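4.2 Disassembly Task and Student Trials

For the second half of the course we moved the teams off foam blocks and onto real computers, and this is where the project really came alive! Each team was given a retired desktop with its side open and one goal: get the two-finger gripper to a drive carrier, close on it, and pull the carrier free without touching the motherboard. We called the task Hirum, after the name the first team gave its control program, and the name stuck for everyone who came later.

A desktop case is a wonderful teaching object. It is cheap, it is full of parts at different depths, and it punishes sloppy planning right away. Students who had done very well on the tabletop tasks in February found that a straight path to the target now ran through wires, brackets and sheet metal. They had to think about the width of the whole hand, including the housing behind the fingers, and most teams rewrote their approach code at least once (one team did so five times, and wrote a very good report on why).

Figure 3 gives the view the students worked from during the approach phase. The carriers have light blue pull tabs, a color that separates well from the gray cage, and almost every team chose to build its detector on that fact.

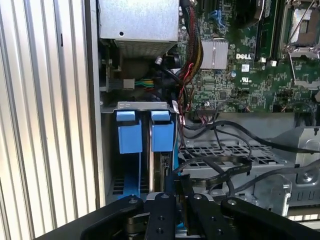
Figure 3. Wrist camera view of the Hirum task in a Dell desktop, with the gripper fingers near two drive carriers with blue tabs.

Over the term the teams logged 898 attempts. We counted an attempt as a success if the carrier left the cage and the arm returned to its home pose with no stop triggered by the force limit. By that measure the color-based detector alone reached 67 percent. Adding the Husero depth filter, written by two of the teams working together, raised this to 70 percent. The gain is small, and we were delighted with it anyway, as the filter removed nearly all of the cases in which the arm set off toward the wrong carrier.

The failures that remained were mostly grasp failures. The fingers closed too high on the tab and slid off, or one finger met the cage before the other had reached its side of the tab. Several students suggested tilting the wrist before closing, and we plan to build that into the next version of the course. Cable contact was the other common cause of a stop. We did not tie the cables back at any point in the trials, and the teams voted to keep it that way.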